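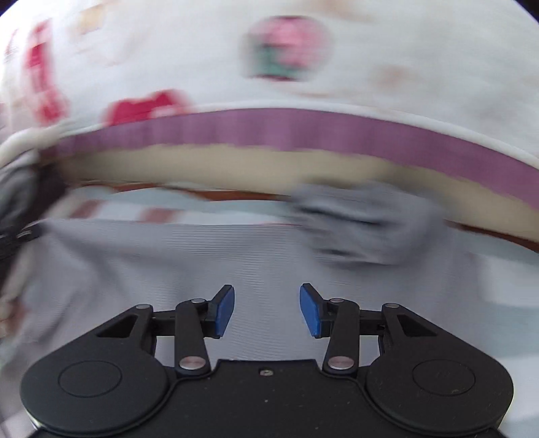
Grey cloth and a white printed textile, Fostden.

Home News Stores Press Contact

Category: Company news / Home textiles

Aug 5, 2019 – By the Musow press office

Musow to open household textile reuse service in Fostden

Musow, the home textiles firm, will start taking in used bedding, throws and household fabric at its Fostden site in September. The service will be called Plarketti and is open to anyone living in the town or the villages nearby.

People will be able to bring quilts, covers, sheets, blankets and spare lengths of cloth to the counter on Pai Street. Items do not need to have been bought from Musow. They should be clean and dry when handed in, but small tears, missing buttons and faded prints are all accepted.

The site has room to handle 3000 items in its first season. Each piece will be shaken out, looked over on both sides and placed in one of 3 groups: fit to use again, fit to mend, or fit only for cutting up. Pieces in the first group will be folded and put on sale in the Fostden shop. Pieces in the second will go to the mending room upstairs, where 2 sewing tables have been set up for the work.

Plain and printed fabrics will be kept apart. Musow ran a short trial in the spring and found that mixed piles slowed the work down, as a plain cover is easily lost among patterned bedding. Ribbed and textured cloth will also have its own shelf, because the ribs need to run the same way when a patch is sewn on.

Customers who hand in a full bag will be given a voucher for 80 pence off any item in the reuse section. Vouchers cannot be joined together or used on new stock.

A bag does not have to be neatly packed – staff will do the sorting and folding. Musow does ask that pillows, duvets with feather filling and electric blankets are left out, as the site is not able to take them. Curtains are accepted once the hooks have been removed.

Offcuts from the mending room will be sold by weight for patchwork and cushion making. Printed cotton will be bagged by main colour where there is enough of it. Schools and craft groups can ask for a bag at the counter, and these will be set aside for collection on the ground floor. 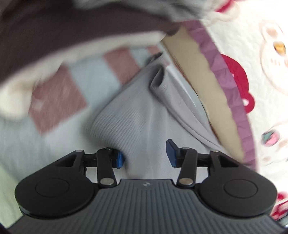
Opening times and how to take part

The Plarketti counter will keep the same hours as the Fostden shop. Large loads, such as the contents of a whole linen cupboard, should be booked in beforehand by telephone or at the till. The entrance on Pai Street has a ramp, and there is a short-stay parking bay beside it for unloading.

Price lists for the reuse section will be on display in the shop from the opening day.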